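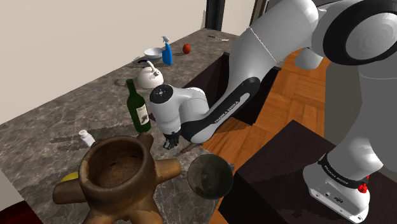 By Rana Clelilmont

STALTHORPE, 2019-10-01 — The Stalthorpe Community Kitchen is delighted to announce that its winter supper series is coming back, and that this year it will run right through December with more seats, more cooking classes and a good deal more soup. If you came last winter, you will know how quickly the evenings filled up, and we are so pleased to be able to open the doors a little wider this time around.

The suppers started small, as these things often do, with one long table, a borrowed stockpot and a hope that a few neighbors might like to eat together on a cold night. They did! By the end of the season people were asking for recipes, bringing their grandparents, and staying so late over the coffee that the dishes had to wait until morning. The new season makes room for 80 guests at each supper, with places set aside for families with young children and for anyone who would like a quieter corner.

Much of the food will again come from Dirnari, the family-run market garden just outside town, which grows the squash, leeks and potatoes that turn up in nearly everything we cook. Dirnari has also promised a share of its late apples, so guests can look forward to baked apples with oats and cream, along with the crumble that people still stop us on the street to talk about. There will be a meatless main dish at every supper, and the kitchen is happy to work around allergies if you mention them when you book.

New this year are the Supper School classes, held in the afternoon before each meal. Every class has room for 20 people and covers one everyday skill, such as making a good stock from scraps, baking a plain loaf, or getting three dinners out of one chicken. You don't need any experience, and you don't need to bring a thing except an apron if you have a favorite. Whatever the class makes goes straight to the supper table that evening, so beginners get the pleasure of hearing strangers ask for seconds.

"We have always believed that a bowl of something hot is the easiest way to meet the people next door," the Stalthorpe Community Kitchen said in a statement. "Last winter we watched folks who had lived on the same street for years finally learn each other's names over the bread basket, and we can't wait to set the table again."

Suppers are pay-what-you-can, with a suggested gift of eight dollars for adults, and children eat free. Classes cost five dollars, and a handful of free places are kept back for every session — please just ask, and no one will want to know why. Seats can be reserved at the kitchen's front desk or by telephone during opening hours, and a few are always held for people who come to the door on the night.

About the Stalthorpe Community Kitchen

The Stalthorpe Community Kitchen is a nonprofit that offers shared meals, cooking classes and a weekly pantry to people in Stalthorpe and the nearby villages. Menus for the winter suppers will be posted at the front desk one week before each meal.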